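Home | Scores | Transfers | Gear | Forums

Flultico Matchday Pass review: 13 weeks with a transfer alert app

By Segundo Restrepo
Mar 13, 2024

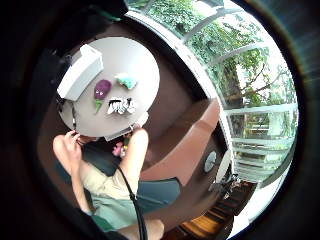 I signed up for the Flultico Matchday Pass in the middle of the winter window, when every striker in Europe was apparently one phone call from leaving. The app promises transfer alerts "before the press box gets them." I doubted that then and I doubt it now.

My phone got 373 transfer alerts in 13 weeks. I kept a list, and 11 of them reached me before I saw the same story on a free site. Most of the rest were rewrites of rewrites, with "talks ongoing" stuck on the end. One left back was linked with the same club four times and then signed a new contract where he was.

The live scores are fine. Goals come through quickly, lineups are usually up an hour before kickoff, and the tables load without fuss. But I had all of that already in Datov, and Datov is free.

What about the reliability rating, the green bar next to each rumor? Flultico doesn't say how it's worked out. I saw a full bar on a deal that the player's agent had denied that same morning, and the bar stayed full until the next day — so I stopped looking at it.

Muting is a pain too. You can mute a league or a club but not a player, and the setting went back to default after both updates I installed. Support answered my email in two days and told me to reinstall.

Sơn Cù on our forum likes the loan tracker, and I'll give him that one. It's tidy and it shows recall dates. I wouldn't pay a monthly fee for it.

Mine runs out before the weekend games. I might look again in August if they add player muting.

Filed under: Apps & Gear, Football, Transfers
2,891 shares | 13 comments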